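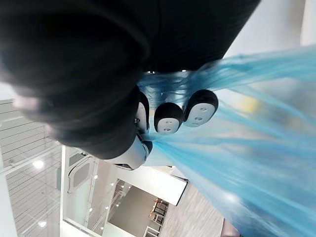 Érica Miranda: Does the operator feel anything when the grippers close on something as thin as a trash bag, or is it all done by eye? We tried this with a plain joystick setup in January and crushed or dropped nearly everything soft.

Yes, you feel it. That question comes up more than any other on this page, so we moved it to the top. Each handle on the Sedetus has a small motor behind the trigger, and the trigger pushes back as the fingers meet resistance. With a thin plastic bag the push is light - more of a nudge than a wall - but it is there, and most people learn to trust it within their first session. You can turn the trigger force up for soft goods and back down for boxes and bottles.

Sedetus Two-Arm Teaching Station

The Sedetus is a pair of handles, a headset and a control box for showing a two-armed robot how to do a job. You stand behind or beside the robot (or in the next room, if you like), move your hands, and the arms follow. Everything the robot sees and does is saved as you go: the head view, both wrist views, joint positions, finger opening and trigger force, all on one clock. When you finish a run, you press the left thumb button to keep it or the right one to throw it away.

We love this way of working. Writing out a motion for a stiff carton is slow but possible. Writing one out for a bag that changes shape every time you touch it is miserable, and showing it by hand takes a minute!

Wrist views and head view

New operators always want to know which picture to watch. The head view is for planning and the wrist views are for the last few inches. In a lounge cleanup task you would use the head view to decide which arm goes where and what the hands have to stay clear of, then glance at the wrist view as the fingers come in. The wrist views turn with the hand, so the room can end up on its side. This bothers people for the first ten minutes or so and then they stop noticing. If it keeps bothering you, there is a setting called Level View that turns the picture upright again, though we leave it off for recording.

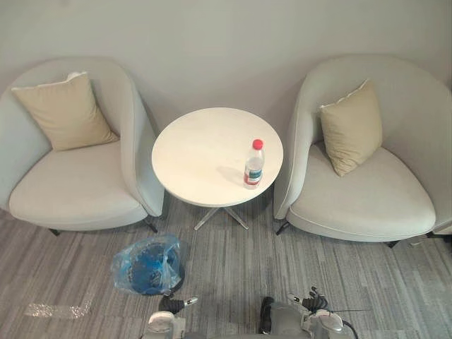 Task cards are the part of the kit we are proudest of. Each one gives the operator a starting layout, a goal and a short list of things to change between runs, so that the robot doesn't learn one exact spot and nothing else. For a seating area like this one, with two armchairs and a little round table between them, the card might ask you to start with the blue bag nearer the other chair, move the water bottle to the left side of the tabletop, or swap which arm does the reaching. Small changes are fine. The pillows can stay put for the first batch and get their own card later.

You can write your own cards in the Midell editor, which comes with the station and runs in a browser. Cards can be printed, or read aloud in the headset between runs, which is great when your hands are full.

In the box

Two handles with force triggers
Headset with 21-foot cable
Control box and power supply
Foot pedal (pause and resume)
Two wrist camera mounts
Printed starter task cards
Midell editor license, one seat

Details

Storage: 1,000 runs on the built-in drive
Handle weight: 700 grams each
Works with: Brandão and Praria two-arm robots, fixed or on a rolling base
Left-handed setup: yes, swap in the menu

A few tips from our own bench

Pause with the pedal before you talk to someone. It's easy to turn your head and take the arms with you.

Keep your slow runs. A careful run with one small correction in it is often more useful than a quick, perfect one, and new operators throw away far too many of them.

Check cable slack at both wrists before each batch, with the arms stretched all the way forward.

Spare triggers and longer headset cables are listed under Parts. The Praria mounting plate ships separately and needs four bolts, included with the plate.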